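I've been going back and forth for weeks on whether to motorize my gripper, and I've finally landed on no. At least not this year! People at the shared shop keep asking, so I figured I'd write it out once and point them all at this.

Some background if you haven't met me at the Bellamy bench. I built my first gripper in November, a two-finger thing you carry in your hand, and I spent more evenings on the linkage than I'd like to admit. The first set of arms was way too floppy. The second set was fine but heavy, so I cut triangles out of them, and now it's a tool I enjoy picking up. Total spend was 90 dollars, not counting the screws I "borrowed" from the Ganthorpe drawer (sorry, I'll refill it).

The usual advice is to get motors on as soon as you can. Joscha Stöcker, who has the bench across from mine, is firmly in that camp. His Zutari arm has 12 servos and a wiring loom as thick as my thumb, and it looks terrific when it waves at you. But he's been tuning that wave for ages, and I don't think he's learned much about picking things up.
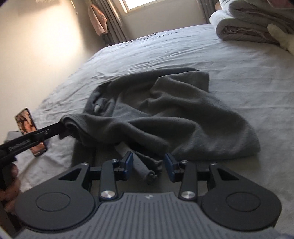

Household fabric is what I care about, and I think it's where home builders should start. Everybody starts with blocks! Blocks are lovely, they have corners, they stay where you put them, and they teach you next to nothing about a house. Go try a bed instead. A fleece blanket all scrunched up has no obvious place to grab, and when you pinch one corner with a pair of tongs and lift a little, most of the thing just stays there in its wrinkles. Then there's something small and knit lying next to it, gray on a light gray sheet, and you have to decide if you're going for that first or the blanket. My hands make that choice without asking me. A motor won't make it for me, and I'd like to understand it before I write a line of code.

Joscha says I'm just avoiding the hard part, and okay, maybe a bit. Firmware scares me. I did price out the Cirarex driver board and closed the tab pretty fast. But I also think finger pads matter way more than people let on. I've changed mine over and over, and every swap taught me something I could feel right away in my wrist. With a servo in between I'd have been staring at a current graph and guessing.

So my pitch to anybody starting out is to stay hand-powered longer than feels cool. Fold laundry with the thing, badly. Get annoyed at a sock. If you still want motors after that, Joscha has spares and he will talk your ear off.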